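Subject: Re: [siriwardena-street] Toy swap in March

> Can we still bring soft toys, or is it
> books and puzzles only this time?

Soft toys are fine – just wash them first.

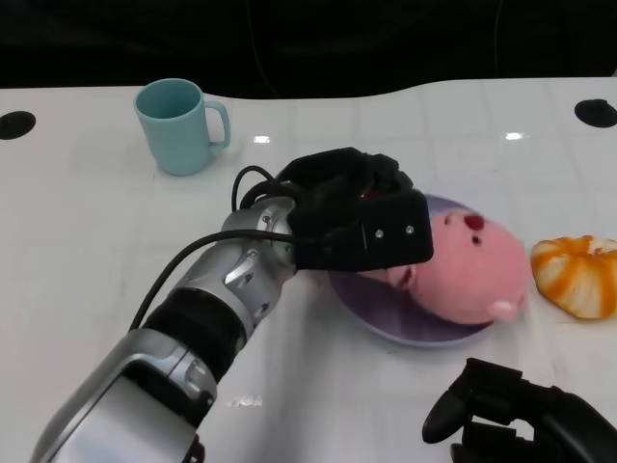
Doors open at 4 on Monday. Please bag things by age and keep it to seven items per family.

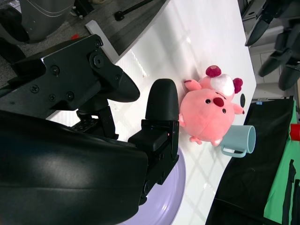
Price tags aren't needed. Put a strip of tape on each bag with the age range. Plush like the pink pig can go in any bag. Puzzles with missing pieces should stay home.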